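Zuvis Z3 · Pinza paralela manual para tareas de clasificación
Ref. 2444 | Distribuye: Tornano | Ficha actualizada el 27 de enero de 2022

La Z3 es una pinza de dos dedos enfrentados, con empuñadura, para registrar y reproducir tareas de ordenación: cajas pequeñas, sobres, blísteres y piezas en bandejas con separadores. Se entrega calibrada. El montaje en brazo requiere la brida Dreßler 801, no incluida.

Datos generales
Dedos: bloque rectangular, intercambiables
Carga: hasta 985 g
Interfaz: USB
Software: Skoltumex, versión 3 o posterior
Garantía: la del distribuidor

Alcance actual
Tornano recibe con frecuencia la misma consulta: si el equipo sirve para automatizar el orden de una despensa o de un banco de taller. En puesto fijo, con bandeja atornillada y un solo formato de caja, sí. En una cocina, todavía no. La inserción vertical entre separadores finos exige corregir el ángulo durante el descenso, y las políticas entrenadas fallan cuando la bandeja se desplaza o cambia la luz. El cartón blando añade otro problema: cede antes de que el controlador registre el contacto.

Vaciar la bandeja resulta más difícil que llenarla. En compartimentos estrechos los dedos apenas tienen espacio para abrirse, y conviene dejar que el objeto sobresalga del borde.

Para trabajo desatendido recomendamos esperar a la revisión prevista para junio.

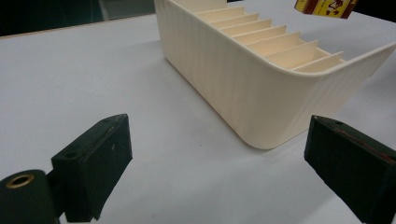 Redacción técnica de Tornano

Bandeja organizadora de color crema con láminas divisorias paralelas, sobre mesa clara. La bandeja no forma parte del suministro.

Mantenimiento
Limpiar los dedos con paño seco. Revisar el apriete de los tornillos antes de cada serie de registros. Los dedos se piden por parejas; no mezclar uno nuevo con otro usado.

Contenido de la caja
Pinza Z3, cable USB, juego de tornillos, hoja de calibración.

Plazo de entrega: consultar.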